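Two weeks with the Sameck hand grippers

2021-01-11

I bought the pair from Hikosska for $698. They came in 11 days. Each one has its own handle, and I try them on the bed with whatever small stuff is in reach.
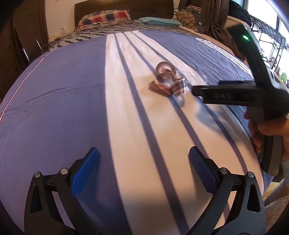

Grip

The blue pads are the best part. Thin plastic wrap is still hard for me. Cloth is easy, even a frayed wad.

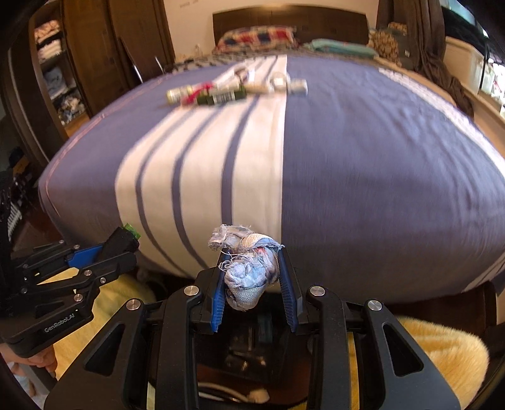
My wrist gets sore after 5 minutes or so of holding one up. Spare pads are sold by Stesto, and I have a set on order.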